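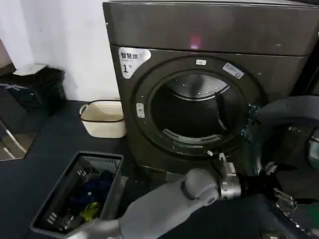

OK, a thread on why I spent most of November thinking about one round door. Get a snack, it's long. (1/?)

1/ Some background for people who follow me for the bike stuff: I write the planning and control code on the laundry task at Purnico. Our stack is called Skarik. I did not pick the name and I have stopped defending it.

2/ The task spec is one line. "Open the door, move the clothes, close the door." Marin Matić wrote it on a sticky note and I remember thinking oh nice, two weeks. Ha!

3/ A door like this is an arc. Your gripper has to follow a circle around a hinge you can't see, so the software has to guess where the hinge is. We used to fit it from the depth cloud before moving anything. Great idea if your door is matte cardboard.

4/ But the rim is shiny chrome, and depth on chrome is garbage. You get holes, and then you get points floating way back behind the machine where the reflection thinks the room is. Our fit would very confidently put the hinge somewhere inside the wall.

5/ Ataahua Sutcliffe went through the old logs and sorted every door failure by cause. 1,073 attempts, 390 failed, and the bad hinge guess was the biggest pile by a mile. I had been blaming the grasp for a month. Sorry, grasp!!

6/ So we flipped it. Start with a rough hinge guess, pull a tiny bit, look at which way the wrist is getting pushed, update the guess, pull a tiny bit more. The door tells you where its hinge is if you're gentle about it. (This is old news in the literature, I know, please don't send me the papers again, Fletcher.)

7/ The part that took the time was the word "gentle." Too stiff and the controller fights the door and trips the force limit. Too soft and the fingers just slide along the rim looking busy. We ended up stiff along the pull direction and soft everywhere else, and the pull direction rotates as the estimate rotates.

8/ There was a truly dumb bug in there too. The stiffness matrix was getting rotated into the wrong frame, but only for the left arm. It worked fine whenever the door was nearly shut because the two frames almost lined up. I lost four days to that one and I want them back.
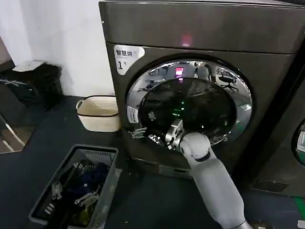

9/ Next up, two arms. The planner used to treat them as two separate little guys who happened to share a torso. Each one planned its own path, then a checker said yes or no. Mostly no, because everybody wants to be in front of the same door.

10/ Alcides Espinoza rewrote it so one arm owns the door and the other gets whatever space is left over. The door itself is in the collision model now, at its estimated angle, and it gets refreshed every control tick. Before that the door was modeled at exactly two angles, open and closed. You can imagine.

11/ Somebody asked on the last thread how we pick which arm owns the door. It's a cost function with a thumb on the scale. Reach, joint limits, how much of the opening the forearm would block, and then a penalty for changing your mind, so it doesn't dither back and forth.

12/ I want to show you what the planner is dealing with at the handoff, when both arms are near the door and the path into the drum is skinny. Forearm, wrist, door edge, basket, all of it eating into the same bit of air.
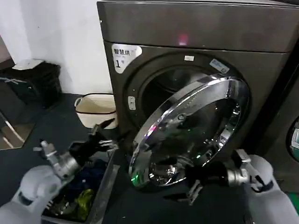 13/ The thing that helped most was letting the planner move the door a little bit more as one of its options. It used to treat the door angle as fixed once the "open" step was done, so it would hunt forever for a path through a gap that was a finger too narrow. Now it can just say, hey, push that another 10 degrees, and carry on.

14/ Tooling plug! Jarrah Bolger built us a replay viewer called Merrick. You scrub through a run and see the camera view, the wrist forces and the hinge estimate on one timeline. The left arm bug was invisible in the plots and super obvious in there, with the little force arrow pointing sideways like a confused weather vane.

15/ If you work on this kind of stuff and don't have a replay tool, go build one before you tune one more gain. I mean it. I have tuned so many gains that did nothing.

16/ Still bad: clothes. A sleeve hanging over the lip of the drum is not in our collision model at all, and closing the door on a sleeve looks a lot like closing the door on a stiff latch if all you've got is wrist force. There are 77 runs tagged "sleeve???" and I get to read them all next.

17/ Also still bad: my perception node, which restarts if you look at it funny. It's on the list. It has been on the list.

18/ Going to write up the hinge estimator properly for the Drirkport blog, with the math. Replies are open if you want to argue about impedance gains, I'm up till 11 anyway waiting on a build.

More from this author
Why your gripper thinks it's holding something
Frames, frames, frames: a rant
Merrick tips: scrubbing long runs without melting your laptop
I rode to work in the sleet and learned nothing
Two arms, one planner (old thread)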